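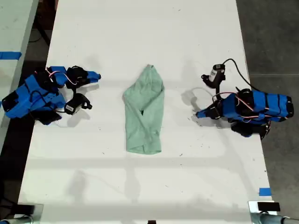

Mint-green shirt on the long table, Tuesday.

Tuesday, 4:15 pm. Denial coding, Jundari talks

Re-ran the Jaletti classifier on the full set of ministry statements, 3427 of them, same settings as last week. It flags 40 as flat denials of the leak story. Everaldo is pleased with that number. I'm not, and I want to write down why before the meeting turns it into a result.

Read all 40 by hand. In 16 the spokesman never denies the leak. He denies that his side would gain from it, or says the question is insulting, or says the other delegation talks too much in hotel bars. Jaletti sees "reject" and "baseless" close together and calls it a denial. Those 16 should go in the "deflect" bin, which we set up in the first place for exactly this kind of sentence.

Kelly went through the same 16 without seeing my labels. We agree on all but two. The two are the ones from the deputy minister's radio interview, where the English is a translation of a translation and I wouldn't bet lunch on any reading of it. Left them marked "unclear." Please don't move them to make the table look nicer.

Bigger worry is Valdir's timing claim. He has it that denials come faster when the story is true. Nice idea, would make a nice chart. But the time stamps are when the ministry site posted the text, and the site gets updated in batches. Muchen pulled the server times for the Hesolari delegation's page and whole afternoons of statements carry the same minute. So "fast" could just mean somebody pressed the button before lunch. And we don't know which stories are true! We have a column called "confirmed" and as far as I can tell it means a second newspaper repeated it. Repeating isn't confirming.

Asked Anderson where the column came from. He says it was in the file when he got it. Went back to the Aaltonen codebook, which has half a page on it and no rule for anonymous officials. Two papers quoting "a senior source" may well be quoting one man.

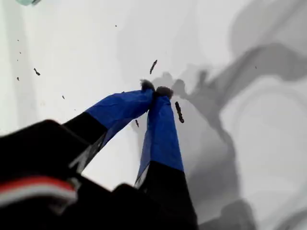
Can we drop everything that rests only on anonymous sources and rerun?
We can, but it takes us under 3000 statements and most of what goes is from the last round of talks, the part everyone wants to ask about. Run it both ways and report both.

Other notes:

Duplicates. The wire version and the ministry version of the same statement are both in the set at least some of the time. Muchen has a matching script. It misses pairs where the wire cut the first paragraph. Check by eye for the final round.

"Did not spy on" and "does not spy on" are coded the same. They shouldn't be. Past tense about one meeting is a much smaller promise than present tense about everything.

Kelly wants a third reader for the deflect bin, someone who hasn't heard us argue. Agreed.

No timing chart goes in the draft until the server times are sorted out. Valdir knows and isn't happy about it.

To do: relabel the deflections, email the wire desk about their time stamps, find whoever first filled in "confirmed."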